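Kitchen library opens second branch in Siu

Reading time: 1 minute

July 9, 2020

The kitchen library Tostora, which lends cooking tools to people who have no space to keep them, has opened a second branch in Siu. Members pay a small yearly fee and may borrow up to four things at once, for two weeks.

The first branch, in Rotia, began with 72 members and has now 783. Fung-ping Kuo, who manages both branches, said that the demand grew quickly in June, when many families started to cook more at home.
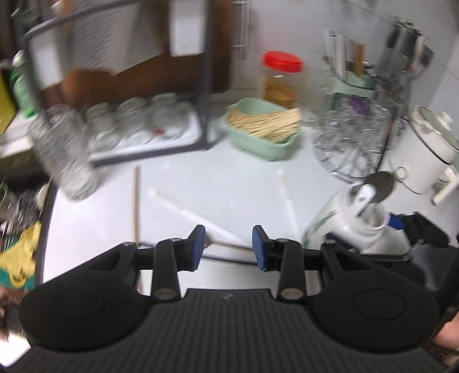

"People ask most for the big things, like preserving pans and noodle presses," she said. "They need them maybe twice in a year – it is a pity to buy them for that."

The new branch will open on four afternoons each week. Borrowed tools must be returned clean, and they are washed once more before the next member can take them.
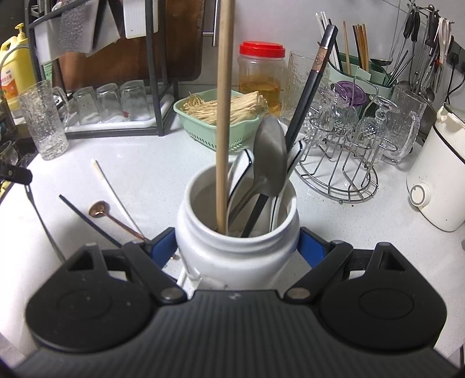

The local paint shop Windix has given 4,000 towards the first year's rent. The rest must come from fees and from a series of 52 evening cookery classes, the first of which will be led by the baker Fung-ping Tu. Places can be booked at either branch, and members pay half price.

Contact us | © Siu and Rotia local news | Back to top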